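Last updated: October 2023

To: Koltden list
Subject: Re: Neden hand grippers, worth the money?

> Has anyone on here used the Neden pair for cloth? We've only had the
> Oshima ones, which are fine on boxes and cups but hopeless on
> anything floppy. Our budget is 600 for the set and I'd like to hear
> from someone before I spend it.

Yes, and I'm really pleased with them! We've had ours since March and they've done little except laundry. Thin shirts were easy from the first day, so we moved on to thick stuff (fleece, towels, a dressing gown) and the fingers cope with that too, as long as you take hold near a hem and don't try to grab a whole fistful.

You do need 2 people for the first setup, one to hold and one to do up the screws. After that it's 30 minutes from box to working, and I've logged 100 goes at jumpers without having to swap a finger. The cable is my only real grumble. I'd love it longer, and I've told Dirna so, as they're the ones selling the kit over here.

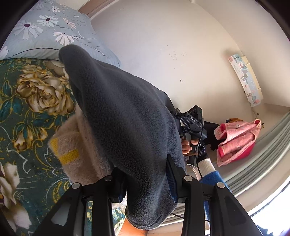
Grey fleece held near its lower end, second gripper in another hand.

If your Oshima fingers have the same mount, try those first, but I'd go for the Neden set again tomorrow. Happy to send my notes on towels if you want them, they're a bit long (I got carried away).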